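Publicações > Cadernos Técnicos > Automação e manuseio > Seção 4

4. Planejamento da compra e composição do orçamento

Quando começamos a desenhar a célula de manuseio de calçados, a pergunta que mais ouvimos foi quanto custaria o braço, e é natural que seja assim, porque o braço é a peça que todo mundo enxerga. A nossa experiência, que procuramos contar aqui com algum vagar para quem ainda vai passar por ela, é que o braço acabou sendo uma conversa relativamente tranquila. O que nos tirou o sono foram as linhas pequenas da planilha - cabos, suportes, extensões, tecidos de fundo, cadeiras para quem opera - que chegaram em pedidos separados e com prazos muito diferentes entre si.

Pedimos propostas à Zesberg e à Lurberg em junho, com a mesma lista de requisitos. A primeira cotou os dedos da garra por 468 euros o par; a segunda, por 803 euros, com um jogo de reposição incluído. No papel a diferença parecia decidir a questão, mas quem já trabalhou com camurça sabe que o material pede contato suave e que a ponta dos dedos se gasta, de modo que preferimos pagar mais e contar com a reposição já na bancada. Ficamos contentes com a escolha, embora reconheçamos que um laboratório com oficina própria faria bem em refazer essa conta.

Para os cabos e suportes reservamos 800 euros, e confessamos com carinho pela nossa própria ingenuidade que a reserva se mostrou curta. Cada equipamento novo traz a sua fonte e o seu cabo de dados, e o piso em volta da área de trabalho (Figura 2) dá uma boa ideia do volume de fiação com que se convive no dia a dia. Recomendamos incluir canaletas já no primeiro pedido e medir os percursos com a bancada montada.

Um item barato que merece uma palavra é a superfície de apoio. O pano verde-escuro contrasta bem com os tons de areia da bota e pode ser trocado sem paralisar a célula. No projeto Arango, que compartilha conosco o galpão de Clisunmont, a superfície foi comprada por último - e tiveram de repetir toda a calibração de cor. Sugerimos, portanto, que ela entre na mesma rodada de compras do braço, ainda que o valor pareça pequeno demais para ocupar uma linha só sua.
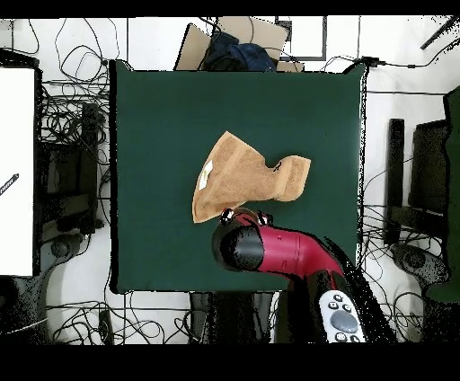
Figura 2. Manuseio de uma bota de camurça, deitada sobre pano verde-escuro, com o braço vermelho e a garra de dedos pretos junto à borda inferior do calçado.

3 comentários | 12 compartilhamentos

Contato | © 2021 Cadernos Técnicos | Voltar ao topo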